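Fjeld Design Museum
Exhibitions Working Group — Minutes
2023-10-13

Present: Iason Alexiou (chair), two from Collections, one from Education, one from Front Desk
Apologies: Building Services

1. Minutes of the last meeting
Accepted with one correction. The loan from Stasberg is for five chairs and does not include the side table.

2. Packaging exhibition, "Kept Fresh"
Iason reported that the floor plan for the north gallery is final. The wall between the glass section and the plastics section stays where it is. The opening remains set for February. Education asked for a low shelf near the entrance for the handling objects — agreed, provided it does not block the fire door. 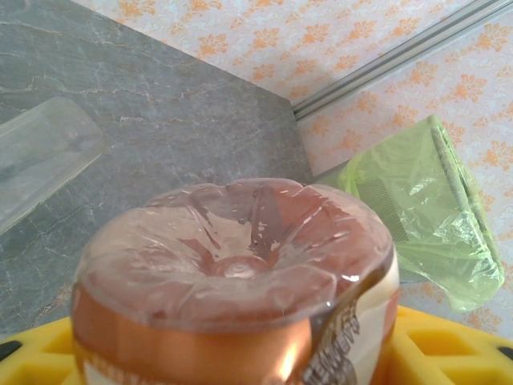
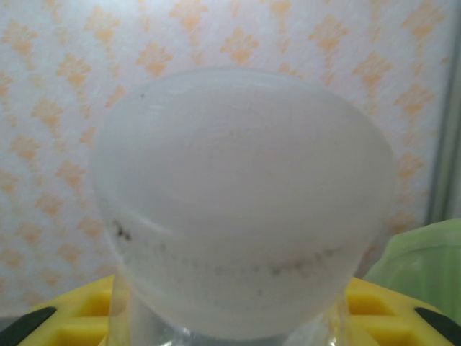 A container with a film-covered top, and a translucent plastic one.

Label texts are due from Collections before the next meeting. The limit is 910 characters per section panel, including the translation. Two drafts were over and have gone back to the writers.

3. Lighting
Skilodach sent a revised quote for the track lights. It leaves out the dimmers, which the group had asked for. Iason will write to them. The quote from Nindar is higher but complete. No decision until both can be compared.

4. Lecture evenings
The group discussed whether to run five evenings again or cut back. Front Desk said the late openings were hard to staff last season. It was agreed to keep all five and start each one half an hour earlier.

5. Other business
The bench in the lobby is still out for repair. Collections needs the key to the lower store back.

Actions
Iason: write to Skilodach, circulate both quotes
Collections: label texts, corrected loan form to Stasberg
Education: measurements for the shelf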